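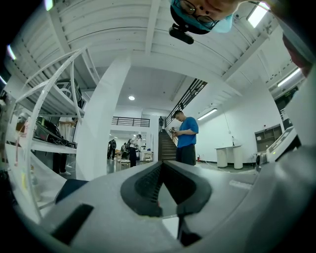
3 Zerlegungspuzzles aus Stäben: Notation und Analyse

Skript zur Lehrveranstaltung Mechanische Geduldspiele, Teil 3
Bearbeitung: Meenakshi Bangera, Gilmar Moura
Stand: 18. Mai 2020

3.1 Gegenstand

Behandelt werden Stabpuzzles, deren Teile aus Quadratstäben mit ausgesparten Einheitswürfeln bestehen. Teile mit Gewinde, Magneten, Federn oder Stiften bleiben außer Betracht. Vorausgesetzt werden die Begriffe Einheitswürfel, Koordinatengitter und starre Bewegung aus Teil 2.

Ein Stab der Länge n und des Querschnitts 2 x 2 enthält vor der Bearbeitung 4n Einheitswürfel. Die Kantenlänge des Einheitswürfels wird auf 1 normiert. Für das Bauteil selbst ist zusätzlich das Spiel anzugeben, siehe 3.6.

3.2 Bezeichnungen

Anordnung: Menge von Teilen mit festgelegter Lage im Gitter, ohne Überschneidung.
Lösung: Anordnung, die die Zielform ausfüllt. Hohlräume im Inneren sind zulässig, sofern die Aufgabenstellung nichts anderes vorsieht.
Montierbare Lösung: Lösung, die durch eine endliche Folge von Verschiebungen aus getrennten Teilen entsteht.
Zug: Verschiebung eines Teils oder einer starren Gruppe von Teilen entlang einer Achse, unabhängig von der zurückgelegten Strecke.
Stufe: kleinste Anzahl von Zügen bis zur vollständigen Entnahme des ersten Teils.

Die Stufe wird als Zahlenfolge mit Punkten geschrieben. Die Angabe 5.3 bedeutet: fünf Züge bis zur Entnahme des ersten Teils, drei weitere bis zur Entnahme des zweiten. Die Zahlen für die übrigen Teile entfallen, wenn sie alle gleich 1 sind.

Drehungen werden nicht als Züge gezählt. Lässt sich ein Puzzle nur mit Drehung öffnen, so ist es gesondert zu kennzeichnen. Die übliche Suche im Gitter findet solche Wege nicht.

3.3 Kodierung der Teile

Jedem entfernbaren Würfel eines Stabes wird eine Zweierpotenz zugeordnet. Die Kennzahl des Teils ist die Summe der Potenzen aller entfernten Würfel, vermehrt um 1. Der volle Stab erhält demnach die Kennzahl 1. Spiegelbildliche Teile haben in der Regel verschiedene Kennzahlen. Teile, die durch Drehung ineinander übergehen, werden unter der kleinsten vorkommenden Kennzahl geführt.

Beispiel: Das Teil 306 besitzt die Zerlegung 305 = 256 + 32 + 16 + 1. Entfernt sind also die Würfel mit den Exponenten 8, 5, 4 und 0.

Vor der Verwendung einer Kennzahl ist zu prüfen, ob die Quelle die gleiche Nummerierung der Würfel benutzt. Im älteren Katalog der Sammlung Hegde beginnt die Zählung am rechten Stabende, in den Arbeitsblättern von Rosska am linken. Umrechnungstabelle siehe Anhang B.

3.4 Aufzählung der Lösungen

Die Aufzählung erfolgt in zwei getrennten Schritten.

Schritt 1: Bestimmung aller Anordnungen. Das Problem wird als exakte Überdeckung formuliert. Zeilen entsprechen den zulässigen Lagen eines Teils, Spalten den Würfeln der Zielform und den Teilen selbst. Spalten für Würfel, die leer bleiben dürfen, sind als optional zu führen. Um Symmetrien der Zielform auszuschließen, wird ein Teil ohne Eigensymmetrie in einer festen Lage gehalten.

Schritt 2: Prüfung auf Montierbarkeit. Für jede Anordnung wird der Zustandsgraph aufgebaut. Knoten sind die relativen Lagen der Teile, Kanten die zulässigen Züge. Gesucht wird mit Breitensuche. Damit ist die erste gefundene Entnahme zugleich eine mit minimaler Zugzahl.

Für das Übungspuzzle Tametti liefert Schritt 1 insgesamt 1.687 Anordnungen. Montierbar ist eine. Das Verhältnis der beiden Zahlen sagt über die Schwierigkeit von Hand wenig aus. Viele Anordnungen werden beim Probieren gar nicht erreicht, weil sich bereits das dritte oder vierte Teil nicht einführen lässt.

3.5 Zustandsgraph und Sackgassen

Ein Zustand heißt Sackgasse, wenn er nur über den Zug verlassen werden kann, über den er erreicht wurde. Längere Seitenäste bestehen aus mehreren Zuständen und enden in einer Sackgasse. Für den Bearbeiter sind sie vom Lösungsweg zunächst nicht zu unterscheiden.

Im Modell Zernano umfasst der Graph bis zur ersten Entnahme 3.000 Zustände. Der kürzeste Weg berührt nur einen kleinen Teil davon. Murthy schlägt vor, neben der Stufe auch die mittlere Anzahl der Züge je Zustand auf dem Lösungsweg anzugeben. In diesem Skript wird dieser Wert mit v bezeichnet. Ein Puzzle hoher Stufe mit v nahe 2 hat im Wesentlichen einen linearen Ablauf und wird meist als leichter empfunden, als die Stufe erwarten lässt.

3.6 Spiel und Kanten

Die rechnerische Analyse setzt ideale Würfel voraus. Am gefertigten Objekt sind zwei Abweichungen zu beachten.

a) Zu großes Spiel erlaubt Verkantungen und damit Abkürzungen, die im Gitter nicht vorkommen.
b) Stark gebrochene Kanten ermöglichen Drehungen, die bei scharfen Kanten gesperrt sind.

Beide Effekte addieren sich. Eine nachträglich gefundene Abkürzung ist deshalb immer zuerst am Modell mit scharfen Kanten zu überprüfen. Bei Holzteilen ist außerdem die Luftfeuchte zu notieren.

3.7 Übungen

1. Bestimmen Sie die entfernten Würfel des Teils mit der Kennzahl 52.
2. Geben Sie zwei Teile an, die spiegelbildlich sind und dieselbe Kennzahl erhalten. Begründen Sie.
3. Zeichnen Sie den Zustandsgraphen des dreiteiligen Puzzles aus Anhang A bis zur ersten Entnahme. Markieren Sie alle Sackgassen.
4. Berechnen Sie v für den in Aufgabe 3 gefundenen kürzesten Weg.

Abgabe der Übungen schriftlich bei Bhavana Namboodiri. Teil 4 (Puzzles mit Drehzügen) folgt im August.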